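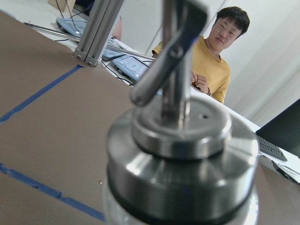 Ylva Söderlund's view is that a bottling hall should be judged by its rinse water, and she said so before the group had its hairnets on. At Killen's plant in Wovodthorpe the rinse water is metered separately, so the claim could be tested.

The visit began at the intake dock at 9:30. Olive oil arrives in totes and is held in 2 jacketed tanks under nitrogen. Line A fills glass only. Rated output is 3000 bottles per shift; the board showed 381 rejects for the month of October, mostly neck finish faults. Ebbe Hellström asked whether the neck gauge was set too tight. The shift lead said it had been opened up once, in spring, and leaks at the closure went up, so it was set back.

Filling is by weight. Every bottle passes a check scale, and each run starts with 100 bottles pulled for a torque test on the cap. Labels are applied cold. The Ameck labeler was down for a belt change during our visit, and the Miranda range was being packed unlabeled into trays.

Rinse water came to less than I had expected. Noise at the depalletizer was high, and ear plugs should be handed out at the door. Parking is behind the tank yard.

Recent visits
Cold store, Killen north site
Cap molding at Ameck
Glass sorting yard, Wovodthorpe

This site uses cookies to remember your settings. Accept | Decline

Contact | Copyright Plant Visit Notes | Back to top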